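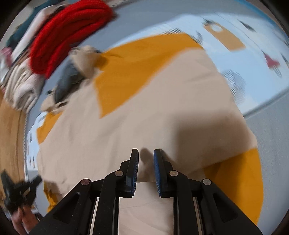
Vol. 2, No. 19

Notes on Collecting Cloth Examples

16/02/2024

The textile portion of the Flomance collection is now under way in Redville, and several readers have asked how the work is organized. I am setting down the present arrangement while it is fresh. My views are my own and do not bind my colleagues at Grastdale.

Each example is one person handling cloth with a pair of hand-held grippers, and the camera on the gripper records what the fingers approach. The beige and mustard piece is typical of our larger items. It covers most of the working area, it creases softly, and the boundary between its two colors is a poor guide to where the edge of the cloth lies. A learning system that has seen only small plain towels will tend to confuse the two. We therefore keep such pieces in regular use and leave other folded textiles near the work, red and cream among them, so that the background is never the same for long.

The target for this phase is 700 accepted examples, of which we hold 400. A further 59 await review. Lilibeth Dagdag conducts the review and applies one rule strictly: an example in which the operator pauses to think is returned, even when the fold itself is good. I objected to this in October and have since withdrawn the objection. Hesitation is learned as readily as anything else.

Two matters remain open. The first is shadow. A broad dark shadow over pale cloth can resemble a fold, and Sorin Spahić has proposed that we move the lamps between sessions. I would prefer to leave them alone until the present phase closes, as a change halfway through will make the two halves hard to compare. The second is the printed surface under the cloth. Its pale blue ground and small illustrations give the system a good deal to look at that has no bearing on the task — I consider this useful, though Sorin does not.

Operators joining from the Catacutan site should read the handling notes before their first session. The revised notes ask that the blue finger pads be wiped at every change of operator, and that any item withdrawn for laundering be entered in the log under its own number.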